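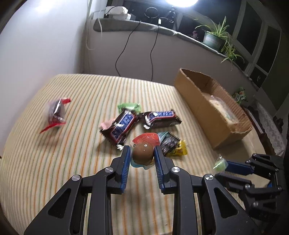 Man-lok Kuo wrote under my last post that a candy box should be packed the same way you pack groceries, heavy things on the bottom and anything you'd cry over on top, and that if I was still throwing it all in by the handful I deserved whatever my niece opened at the other end. Fair enough! I have been thinking about that comment all week, and it's the reason I finally did the February box properly, or at least more properly than the Christmas one.

For anyone new, I send a box of sweets to my niece Lo at school in Brillmont, which is 525 miles from my front door and apparently has one vending machine that takes coins when it feels like it. It started as a one-time thing. She had a rotten first month, I had leftover candy, and I mailed it in a shoebox with so much tape on it that she had to borrow a bread knife. Now she expects them, and I would be a little hurt if she didn't.

I lay everything out on the bed before I pack. I've tried the kitchen table and it's too small once you have the box up there too, and the dining table has had my sewing on it for longer than I care to say. The bed is soft so nothing chips, and I can walk around three sides of it. The striped bedspread is an old one, cream with the thin green and orange and tan lines, and I like it for this job because anything bright shows up on it right away. The only trouble is that little wrapped candies roll into the dip where you put your knee. I have found them under the pillow at eleven at night, more than once.

So, what goes in. Snickers bars always, they're her favorite and have been since she was tiny and called them "snackers." They're sturdy too, and they slide down the sides of a box where nothing else wants to go. Then the small wrapped candies, the green and pink ones, which I use like packing peanuts. I used to leave those in their own bag and feel very organized about it, but loose is so much better! They fill every gap, and she told me she's still finding them in the corners days later, which she likes.

Then a snack packet or two, because a person can't live on chocolate (I have tested this). Snack packets are mostly air, so they make a nice cushion, but they take up so much room for what you get. I go back and forth on them every single time. I put one in, take it out, put it in again, and then it's half an hour later and my tea is cold.

And the chocolate egg. I know, it's only February, and my sister has already called to tell me that eggs are for Easter. But they were on the shelf at Kindero, the little store next to the dry cleaner, and I have no willpower in there. Lo and I have shared a chocolate egg over the phone every spring since she was seven. I crack mine, she cracks hers, and we report on how many pieces we got. If it gets there early, we'll just do it early.

The egg is the whole difficulty of this box. In the Christmas one I had a hollow chocolate bell, and I set it in first because it was the biggest thing and it seemed sensible to start with the biggest thing. Well. Everything else went on top of that poor bell, and what she got was a bag of chocolate gravel with a ribbon on it. She sent me a very kind message saying it was easier to eat that way. She gets her manners from her mother.

With Man-lok's advice in my head I went about it like this. Bars flat on the bottom, side by side. Anything in a proper bag on top of those, pushed out toward the corners. Next the small candies, shaken down so they settle, and then a bit more of them, because they always settle further than you think. That left a sort of nest in the middle, and the egg went in there in its wrapper with a paper napkin tucked around it. The snack packet lay over the top like a lid. I closed the flaps and gave the box a gentle tilt each way and listened. A tiny rustle, no thump. I was so pleased I did it again just to hear it.

The box itself was one I'd saved, plain brown cardboard with a flap that tore when I opened it the first time around. Anil Joseph, if you're reading, yes, I remember you telling me never to reuse a box with a bad flap! I put a strip of cardboard across the inside of the tear and taped over it, and it felt firm enough to me. I have a whole stack of boxes in the hall closet and I do mean to go through them, but every time I start I find one that would be perfect for something.

One thing I learned the hard way is that chocolate and September don't mix. Last fall I sent a box off on a day when it was 95 degrees, and it sat in a delivery van for who knows how long. Everything arrived as one large item. February is a much kinder month for this. If you're somewhere warm, stick to hard candy and save the nice chocolate for winter.

I also want to say a word about the note, because I nearly forgot it again. I write it last and I always seem to have the box taped shut by then, so it ends up slid in through the gap under the flap with a butter knife. For this one I wrote it first and propped it on the lamp. Then I taped the box shut with the note still on the lamp. Butter knife it was.

It went off yesterday afternoon. The line at the post office was almost out the door, and the man ahead of me was mailing what I'm fairly sure was a single boot. I told the clerk there was an egg in mine and she gave me a look, so I said chocolate, and she put it down a bit more softly after that, which I thought was sweet of her.

I'll let you know how many pieces we get. Lo says that if it arrives whole she's going to drop it on her desk from a fair height, for the tradition. And Man-lok, I would still like to hear your thinking on licorice, top or bottom, because I've got two packs of it here that didn't make it in and my sister's birthday box is next.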